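Notebook, precinct results reconciliation, Zestbridge county race
Oct 21, 2025 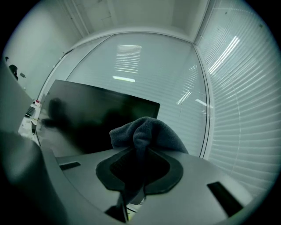
Rasha Zein objects to using the March registration file as the base for turnout. Her point is that the Vomard precincts were redrawn after it was exported, so any rate computed on it will be off for the split ones.

Agreed. Reran with the current file. Ballots cast across Vomard: 2,425, of which 544 by mail. Candidate totals for the council seat fall short of ballots cast by 59. Undervotes would cover that, but the clerk's export has no undervote column, so it stays open.

Two precincts still fail the name match (Chu North is entered as "Chu N." in one sheet, "North Chu" in the other). Fixed by hand in the lookup table, not in the source.

Marwan Najjar's script drops rows with a blank party field. That loses the independents. Patched, old output moved to /superseded.

To do: ask Samer for the undervote report. Recheck mail share by precinct once it is in. Do not send the turnout map to the Zarnen desk before then.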